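In praise of the mismatched table

I have reached the age where friends are replacing their dishes. Out go the odd plates from college and the chipped mugs, and in comes a boxed set in one quiet color, twelve of everything, stackable to the ceiling. I've eaten off these sets and they're perfectly fine. But I want to make the case for the other kind of cupboard, the kind where no two bowls have met before, because I love it and I think it's losing ground!

My own cupboard in Vollthorpe holds seven bowls from almost seven different places. One came from the thrift store on Stojanovska Street (2 dollars, and I would have paid ten). It has a wobbly blue line around the inside that somebody painted by hand, and you only find it when you get to the bottom of your soup. I look forward to it every single time. My sister bought a matching set the same month and couldn't tell you today whether it's cream or gray.

People say that patterns clash. Well, sure, a bit. Put flowers next to stripes next to something dotted and your eye has plenty to do, but that's how a garden works too, and I've never heard anyone ask for a calmer garden. The trick, if there is one, is to be generous. One patterned plate among plain ones looks like a mistake. Go further, bring in some color with the cups, let the walls join in if you're feeling brave, and it all starts to look cheerful.
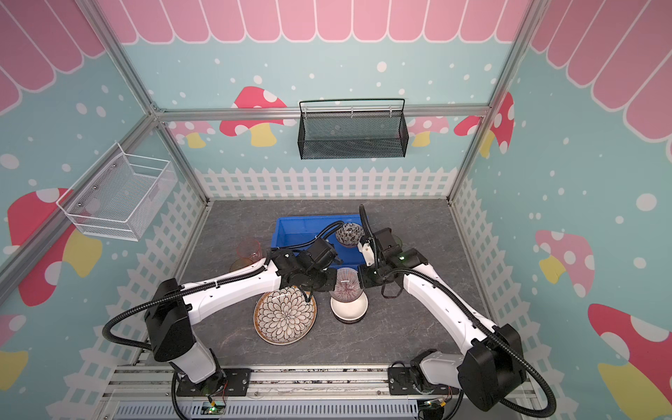
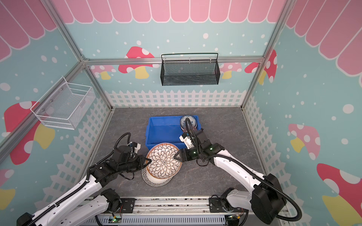
Pink scallops, mushrooms, a picket fence and a plate like a big black-and-white flower, and I'm happy already. I'd eat toast off that plate every morning.

Then there's the practical side, which the boxed-set people never bring up. Break one bowl out of twelve and you have a gap, and maybe a discontinued line, and an evening spent searching for item number 348. Break one of mine and I'm sad for a day (I really was, about the yellow one), and then I get to go looking for another. The Firnilwood flea market opens at 7 in the morning and I've come home from it with 3 saucers and no cups, completely delighted.

Stacking is harder, I'll give you that. Odd rims don't nest, and my shelf has to be loaded in a certain order or the door won't shut. I keep the deep ones at the back and the small ones inside them, and guests who help with the dishes get it wrong, and we shuffle things around and chat a while longer in the kitchen. Everyone has a favorite by the second visit, too. They reach past the others for it.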